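Door opening in sim, a thread on what we got out of the spring runs. Posting this 29th April, writeup to follow when it's done.

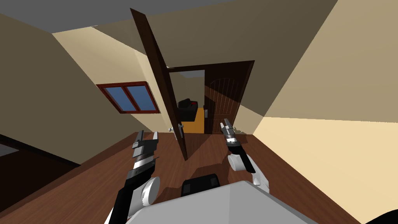

Why train on doors in simulation when there are plenty of real doors in the building?
Because a policy needs far more tries than a real hinge or a real wrist will put up with, and a simulator lets you change the handle height, the hinge stiffness and the room between one try and the next.

2/ Setup first. Two-arm mobile robot, parallel-jaw grippers on both sides, wood door with a lever handle. The policy sees the robot's own camera view plus joint positions. It gets no map of the room and no door angle.

3/ We call the method Nanent. It splits the job into stages (reach, turn the lever, crack the door, swing it, get through) and learns one value function across all of them. The stage labels are only used in training. At test time the policy has to work out where it is.

4/ Baseline is Lirari, our older policy from last September. Same network size, same camera, no stages. It was trained on the same demos.

5/ Demos: 645 of them, all teleoperated in sim. Cillian Fahy recorded most of the set and threw out the ones where the gripper clipped through the lever. If you use contact-rich sim data, please check for this. Our first set had plenty and the policy learned to do it on purpose.

6/ Test was 80 episodes per method in rooms neither policy had trained on. An episode counts as a success if the base clears the doorway and neither arm hits the door edge above the force limit.

7/ Lirari failed 31 of its 80. Nanent failed six.

8/ Most of the Lirari failures look alike. It turns the lever, pulls, lets go too early, and then goes back for the handle even though the door is already open far enough to push with the forearm. It can get stuck in that loop until the time limit.

9/ Nanent mostly switches to pushing once there's a gap. The second arm is what makes this work. One gripper stays near the door while the other moves up to hold it off the body.

10/ The six Nanent failures: the base turned before the door was clear and the elbow caught. We think it's a viewpoint problem. The camera pitches and rolls a lot when the robot leans, and with a strongly tilted view the policy seems to misjudge how wide the opening is.

11/ Assunta Marchetti tried adding random camera roll during training. It helped on the tilted cases and made lever grasping a little worse. Not sure yet if that's a real tradeoff or just too few training steps. Rerunning.

12/ Things we did not test: doors with closers, round knobs, glass doors, anyone standing on the other side. Every door here is stiff wood with a lever, so don't read this as "doors are solved."

13/ Also no hardware numbers yet. Sim friction on the lever is kinder than the real thing and I expect the turn stage to drop first when we move over.

14/ Someone asked about rendering. Lighting and wall colors are randomized, furniture is picked from a small set. Floor color changes between rooms turned out to matter more than I'd guessed. Early policies treated a color change at the threshold as an obstacle and stopped short of it.

15/ Room generator is called Vahidi and we'll release it with the configs. Demos too if the storage gets sorted. Weights probably later.

16/ Replies are open. If you've run staged values on drawers or cabinets I'd like to compare notes, especially on how you picked the stage boundaries. Ours were set by hand and I don't love it.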